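Small parts evening, notes for week three
Akash Pal, Flestdale workshop

I've typed these up for the people who missed Tuesday, so forgive the shorthand. We did gears, how to lay them out and how to tell one sort from another. Ida Engelhardt has the spare callipers if yours are stiff.

1. Laying out
Put a dark mat down first and keep the gears well apart. I like black for the little white ones because the toothed rims show up straight away - on a pale bench I lose them in seconds.
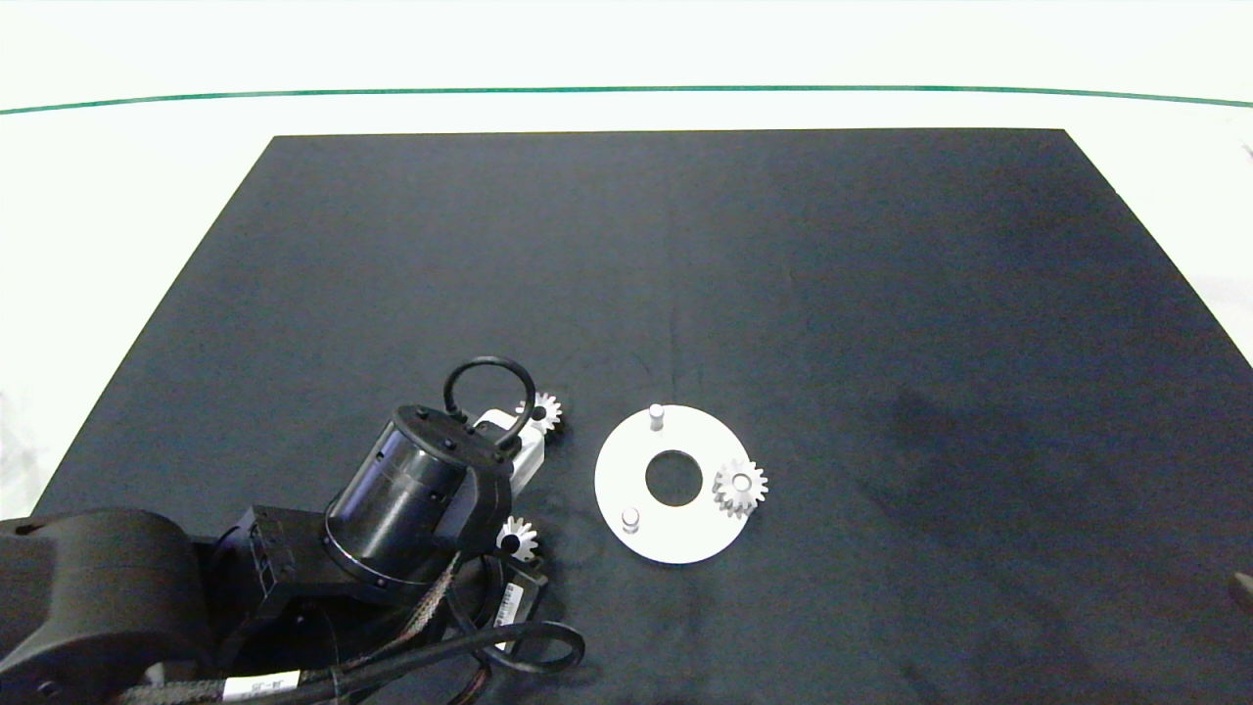 2. Spur gears
Teeth run straight across the rim, parallel to the shaft. Turn the gear face up and look at three things in this order: the teeth, the bore, any marking on the face. Markings can be tiny, so bring a magnifier and tilt the gear until the glare goes. Ones with a number you can read go in tray 24, the rest wait for me. 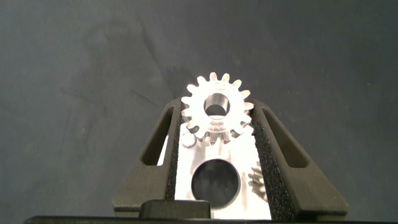

Do two spur gears need the same number of teeth to run together?
They don't. They need the same tooth size (the module, if you've got the book) and the same pressure angle. Different tooth counts are how you get your ratio.

3. Bevel gears
Now the teeth taper, and the shafts meet at an angle, very often a right angle. Lay them teeth up when you compare them. Big flat washers like to creep in among the gears, so pick those out as you go!
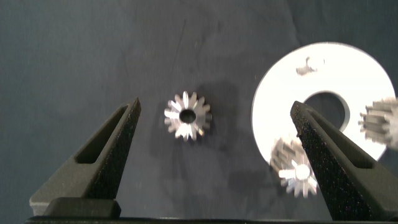
4. For next time
Read the Tilen sheet on ratios and have a go at the first page. Tumelo Fourie has copies.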